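Tullska pushing set – README

Tullska is a tabletop pushing setup built in the shared workshop at Mottram. One arm with a plain rod for a tool slides colored blocks across a wooden board. The files here cover the build, the control script and the recorded sessions.

Last updated February 23, 2021. Maintainer: Phyllis Parsons.

Contents

build/ – drawings for the tool mount and the blocks
control/ – the Flovus script that drives the arm
sessions/ – 200 recorded sessions, one folder each
notes.txt – things that went wrong, oldest first

Setup

The board sits on the perforated table and stays there between sessions. If you have to lift it, put it back and run the corner check before recording. Sessions 9 to 34 were made before the corner check existed, and their board positions drift by a few millimeters. They are still in the folder but are left out of the default split.

The tool is a dark gray rod with a rounded end. Earlier we used one with a flat end, and it caught on block edges. The tip should clear the wood with a small gap when the arm is in its pushing plane. Set the gap with the blocks off the board.

Blocks are placed by hand in a loose scatter before each session. Shapes include cylinders, stars, a cube, a triangle, a hexagon and a heart. Color alone does not identify a block, so labels always give color and shape together.

Session format

Each session folder has a log of tip positions, a video and a text file with the instruction. Instructions are short and typed by whoever is at the keyboard, for example "push the green star toward the hexagon." Spelling is left as typed. A session stops at 3000 steps if it has not been ended by hand.

Known problems

The Priltesen power supply cuts out if the shop compressor starts on the same circuit. Check the end of the log for a gap before using a session.

Blocks pushed off the board are not put back during a session. The log marks this with "lost" – the step number is when the operator pressed the key, so it can run late.

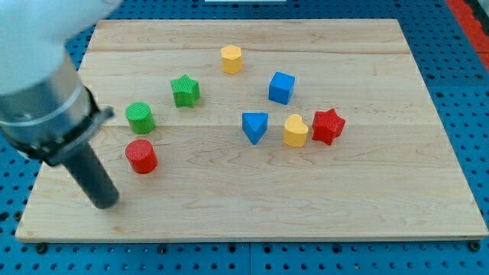

Corrections go in notes.txt with your initials and the session number. Please don't edit the logs themselves. A new split file is planned for May.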